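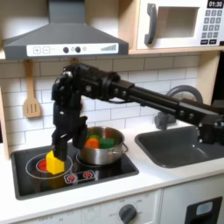

Iason Tsolakis wrote after the last post to say that his own arm loses its zero over a working day, that he re-zeros it every morning in software, and that he would like to know whether I do the same or have found the cause. I had been doing the same. In March I stopped and went looking, and most of what follows is the result.

The cell is a six-joint arm bolted to a bench beside a toy kitchen, with a two-finger parallel gripper on the end. The hour counter read 2,264 when I shut it down. By then a pick taught at the start of the day landed visibly off by the end of it, always in the same direction, toward the sink. On an open table I could have lived with that. With a backsplash behind the work and a hood above it, there is little room for the wrist to be anywhere other than where it was told.

## Finding the slack

My first suspect was the encoder on joint two. I spent an evening on it and it was fine. The readings at the hard stop agreed with the ones in my notebook from the original install, cold and warm.

The second suspect was the bench. I put a dial indicator on a magnetic stand, touched it to the base plate, and ran the arm through its widest swing. The needle moved. It moved less than I expected for the error I was seeing at the fingers, but the base plate is a long way from the fingers. At a reach of 586 mm a small tilt at the bottom becomes a large miss at the top, and the geometry accounted for more than half of the drift.

The base is held by four M8 bolts through the bench top into a steel plate underneath. Two had lost their preload. I had put them in with spring washers, which I now think was a mistake on a wooden top. The wood compresses, the washer relaxes, and the bolt still feels tight to a short wrench. They came out and went back with wide flat washers under the heads and a second plate on the top side, so the wood is clamped between steel over its full footprint. Medium threadlocker, torqued in a cross pattern, left overnight, checked again. One took another eighth of a turn the next day. None has moved after that.

The remaining error was in the wrist. The screws holding the horn on joint five to its bracket are small and go into thin metal, and one of them turned under finger pressure on the driver. I replaced the full set. Reusing screws that have already been locked and broken loose once is a habit I picked up from hobby servos and have been trying to lose.

## Tying the kitchen to the arm

Kiều Võ pointed out a while ago that I was measuring the arm very carefully against a piece of furniture that stood loose on the same bench. This was correct. The kitchen weighs little, and a finger that catches the edge of the counter pushes the whole unit before the arm's current limit trips.

It is now located by two dowel pins at the front and a pair of L-brackets at the back. The pins set position and the brackets only hold it down. I slotted the bracket holes so that tightening them cannot pull the unit off the pins, which it did on the first try with round holes. To remove the kitchen I undo two screws and lift. It goes back within what my indicator can resolve.

The reference points for calibration are on the kitchen itself. I use the centers of the two burners and one corner of the sink. The burners are printed, so they cannot wear into a dimple the way a drilled mark does, and their centers are easy to find with a pointed probe in the gripper. The sink corner sits at a different height, and it catches tilt errors that two points on the same flat surface would miss. Three points are the minimum. I would like a fourth up near the microwave shelf but have not found a feature there with a crisp enough edge.

## Gripper upkeep

The fingers get more attention than anything else in the cell. The routine at present:

- Wipe the finger faces with isopropyl alcohol before each session. Painted toys leave a film and the grip changes with it.
- Close the fingers on a strip of paper at the tip and pull. Then do the same higher up. The pull should feel equal in both places. If the tip lets go first, the fingers are splaying.
- Check that both fingers reach the center line together. A lag on one side means grit in the slide or a loose linkage screw.
- Look at the cable where it leaves the wrist, with the gripper pointing straight down and then rolled to each limit.

I hold the closing current at 40 percent for the wooden and plastic blocks and raise it to 60 for the steel pot, which is slippery and is lifted by the rim. I ran everything at the higher value for a while. It worked, and it also warmed the gripper motor enough that the grip had softened by the end of a long run. Two values in a table fixed that. The object name selects the current and there is no cleverness in it.

Pushing with the outside of a closed or half-closed finger is a separate case. The load goes sideways into the slide, which was not designed for it, and I believe this is what wore the first set of bushings. I now cap the approach speed for any contact that is not a grasp. Zdenka Begović uses a compliant pad on the outer face for the same purpose and reports no wear so far. I have not tried hers. The pads would add width, and width is what I am short of between the pot and the hood.

## Clearances

The hood is the obstacle that matters. With the gripper vertical over a burner, the upper links have to come in from the side and stay low, and a planner left to itself will occasionally choose the elbow-up solution and meet the canopy. I model the hood as a plain box, slightly oversized, and the chimney as a second box on top of it. The spatula hook is a third box, larger than it needs to be. The hanging spatula swings if the unit is bumped, and a tight model of a thing that swings is wrong most of the time.

The faucet was harder. A box around it blocks a lot of space the arm needs when it crosses the sink. I ended up with a short stack of spheres following the arch. It took an afternoon to fit them by hand and I have not regretted it.

## Schedule

What I do now, with the intervals I have settled on for this machine:

**Each session:** finger wipe, paper test, touch the probe to one burner center and compare with the stored value.

**Each week:** all three reference points, cable check through full range, vacuum the slide.

**Each month:** torque check on the base bolts and the wrist screws, dial indicator on the base plate, backlash measurement on joints two and three with the arm extended.

A single burner check takes a minute and would have shown me the drift long before I went hunting for it. The log is a plain text file with a date, a counter reading and three offsets per line. I plot it when something looks odd.

To return to Iason's question: I no longer re-zero in the morning. If the burner check is out by more than half a millimeter I stop and look for something loose. Software zeroing hid two slack bolts and a turning screw from me for the whole winter, and the offsets I was entering each day all had the same sign, which I could have noticed.

Still open is a faint click in joint three on reversal under load. It does not show in the position data. The backlash figure is unchanged, and the housing screws are tight. My next step is to pull the cover and look at the output bearing, once the replacement has arrived and I have a free weekend with the bench cleared.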